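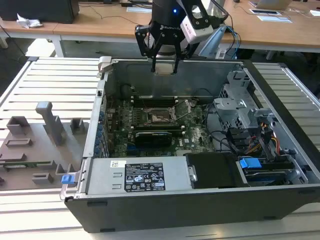 Workstation teardown gallery, Rellovcombe bench, Aug 11, 2023. The units are ex-lease towers graded for resale through Pukinon. Cases are laid flat with the side panel off; at this stage the socket bracket is up and the graphics card is still installed below it. Blue plastic marks most release points - drive bay latch included.

Sockets are inspected under a 20x loupe before a unit is graded. The Xeon goes in last, after the load plate is fully open. Empty DIMM slots are checked for dust and cracked latches. 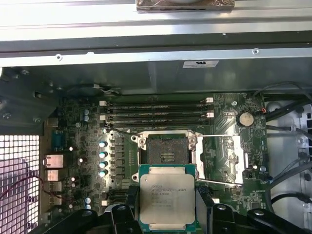 Setsuko Hamada writes that she would clean the old thermal compound off the lid before the socket is opened, and that October's batch needed 3 wipes per processor.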